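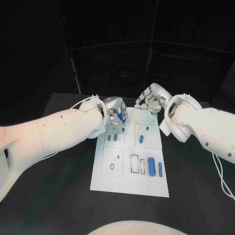
Par quoi commencer quand un club veut apprendre à un robot à deux bras à placer des pièces sur une planche ?
Par le placement d'une seule pièce, avec un seul bras, répété jusqu'à ce que le geste devienne ennuyeux pour tout le monde.

Ce tutoriel est écrit pour les membres du club de robotique de Vindavthorpe qui rejoignent l'équipe de l'exercice « planche », et aussi pour les autres clubs qui nous ont demandé comment nous faisons. Le français n'est pas ma première langue, je m'excuse donc d'avance pour les tournures un peu lourdes. J'ai essayé d'écrire chaque étape dans l'ordre où on la fait vraiment.

Ce qu'il faut avoir avant

Une planche blanche avec des emplacements : panneaux en creux, contours imprimés, trous. Des pièces bleues, dont des cylindres de plusieurs grosseurs. Une table sombre et un fond noir derrière. Le robot avec ses deux mains à plusieurs doigts, et le logiciel Fleline installé sur l'ordinateur de commande (c'est notre logiciel, les membres le trouvent dans le dossier partagé).

Pour le fond, prenez un tissu mat. Nous avions au début une bâche brillante et les reflets perturbaient beaucoup la détection des pièces.

Étape 1. Installer la planche

Posez la planche à plat sur la table, le côté du grand cercle imprimé vers le fond noir. Les deux mains doivent pouvoir atteindre ce bord sans que les coudes se touchent. Déplacez les bras à vitesse lente jusqu'à la position de travail et vérifiez les câbles : ils doivent garder un peu de mou à chaque articulation, surtout au poignet. Si un câble se tend pendant le mouvement, arrêtez et refaites son passage.

Quand la position est bonne, marquez les coins de la planche sur la table avec du ruban adhésif. Une planche qui glisse de 2 mm suffit pour rater un trou, et on perd ensuite une heure à chercher l'erreur dans le programme.

Étape 2. Mettre les pièces au départ

Placez les cylindres debout. Laissez assez d'espace entre deux pièces voisines pour que les doigts passent. Sur un petit panneau, deux petits cylindres côte à côte sont déjà un cas difficile : la main peut renverser l'un en prenant l'autre. Gardez cette disposition pour plus tard et commencez avec un gros cylindre seul, dans une zone libre.

Notez la disposition dans le cahier. Un petit dessin au crayon est très bien.

Étape 3. Régler la prise

Ouvrez dans Fleline l'onglet de la main que vous allez utiliser. La valeur de fermeture va de zéro à 1000. Pour le gros cylindre, nous utilisons 800 comme limite et nous descendons si la pièce bouge entre les doigts. Pour les petites pièces, il n'y a pas de valeur qui marche toujours, il faut essayer.

Quelques conseils pour la prise :
Approchez la main par le haut, les doigts vers le bas.
Fermez d'abord le pouce à moitié, ensuite les autres doigts.
Attendez une seconde avant de lever.
Levez juste un peu au-dessus de la planche, pas plus. Une pièce qui tombe de haut roule sous la table et on interrompt la séance pour la chercher.

Étape 4. Déposer sur le contour

Les contours rectangulaires n'ont pas la même largeur. Nous commençons avec le plus large, il pardonne plus. Amenez la pièce au-dessus, descendez lentement, ouvrez les doigts tous ensemble et remontez tout droit. L'erreur classique des débutants est de remonter en tournant le poignet : un doigt accroche la pièce et la couche.

Considérez la dépose comme réussie si la pièce reste à sa place quand la main est partie. Écrivez « oui » ou « non » dans le cahier, sans commentaire du genre « presque ». Au concours d'Alletlow, les juges n'acceptent pas « presque » non plus.

Étape 5. Ajouter le deuxième bras

C'est ici que les choses deviennent intéressantes, et aussi plus lentes. Pendant que la main gauche travaille, la main droite attend près du bord du fond, les doigts courbés et vides. Nous appelons cela la position d'attente. Elle doit être assez proche pour que le bras reparte vite, mais jamais au-dessus d'une pièce que l'autre main va chercher.

Dans Fleline, cochez « zone réservée » pour chaque bras. Si les deux zones se recouvrent au milieu de la planche, donnez la priorité à un seul bras. Faites le premier essai sans aucune pièce, à vitesse très réduite, avec une personne qui garde la main sur l'arrêt d'urgence. Cette personne ne fait rien d'autre pendant l'essai, elle ne tient pas le cahier et elle ne regarde pas son téléphone.

Étape 6. Répéter et garder les essais

Une séance donne environ 13 essais utilisables, parfois moins quand il faut recalibrer. Enregistrez aussi les essais ratés. Nous avons jeté les nôtres pendant tout le mois de novembre et nous l'avons bien regretté au moment de comprendre pourquoi les petites pièces glissaient.

Nommez les fichiers avec la pièce, la main et le résultat, par exemple : groscylindre_gauche_oui. N'utilisez pas d'accents ni d'espaces, le script de tri Manalastas ne les lit pas.

Problèmes fréquents

La main ferme à côté de la pièce. Vérifiez d'abord la planche par rapport au ruban, puis l'éclairage, et seulement après le programme.

La pièce penche pendant le transport. La prise est trop haute. Descendez de 2 crans et recommencez.

Un bras s'arrête sans message. Chez nous, c'était presque toujours l'autre bras qui occupait la zone commune. Renvoyez-le en position d'attente et relancez.

Les petites pièces restent collées au doigt à l'ouverture. Essuyez les bouts des doigts avec un chiffon sec. N'utilisez pas d'alcool sans demander au responsable du matériel.

À la fin de la séance, ramenez les deux bras au repos, coupez l'alimentation et rangez les pièces dans leur boîte par taille. Laissez le ruban sur la table, le groupe suivant en a besoin.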